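Flosteck 2 went up on the store page Monday, September 15, 2025, with 1,009 levels and a new two-player mode. Saves from the August demo carry over. Sinéad Noonan redrew all the boards, and you can pick one under Options before a match. The marble board is the default, white and glossy with thin gray and light brown veins, and there is a plain green felt if you find the veins distracting.
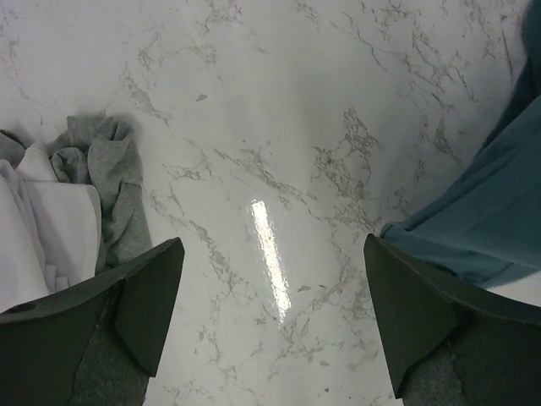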